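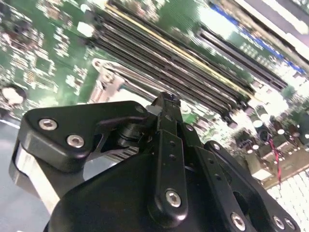 # Giving an Old Desktop a Second Life as a Home Media Box

I love this project. Old office towers are everywhere, they cost next to nothing, and with one free afternoon you can turn one into a box that serves music and movies to every room in the house. Mine sits behind the couch in Drirville and holds 180 albums, plus a pile of home videos my aunt had on tape (some of them are terrible and I treasure them all).

## Before you start

You'll need a screwdriver, a can of compressed air, a small tube of thermal paste, a drive big enough for your files and a USB stick for the installer. Copy anything you want to keep off the old drive first. Then unplug the tower, hold the power button down for a few seconds, and take off the side panel.

## Clean it out

Take it outside if you can! Blow the dust out of the power supply, the fans and the fins of the cooler, using short bursts and keeping the can upright. Hold the fan blades still with a finger while you do it.

If you take the cooler off, wipe away the old paste with rubbing alcohol and a coffee filter, then put a dab of new paste in the middle of the chip. Tighten the cooler screws a little at a time, going corner to corner.
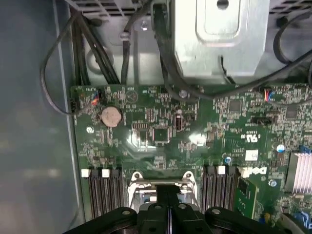 *The CPU socket on a green Dell board, inside the open case.*

## Memory and storage

I run 16 GB of memory, and that's plenty for this job. Put the system on a small SSD and give your media its own drive, so you can reinstall later and leave your files alone.

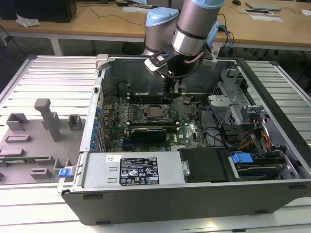 **Do I need a graphics card for a media box?**

Most built-in graphics can handle regular HD video, so try it without a card first and add one only if playback stutters.

## Install the system

1. Write your Linux installer to the USB stick.
2. Boot from the stick and pick the small SSD as the target.
3. Set a fixed address for the box in your router.
4. Make folders for Music, Movies and Home Video.
5. Install your media server and point it at those folders.

My first scan took 51 minutes, and I sat there grinning the whole time as the album covers popped in one after another. 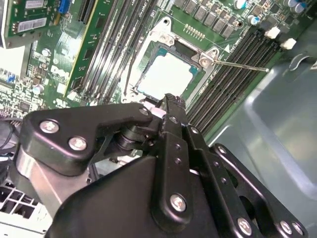 *Processor in its socket, with the retention lever along one side.*

## Naming your files

Please do this early! Use one folder per album and put the year in movie names. Waldemar Wysocka wrote to me after last December's version of this page to say he'd skipped this part, and he spent 6 evenings sorting out duplicates.

Updated June 12, 2022: added the fixed address step.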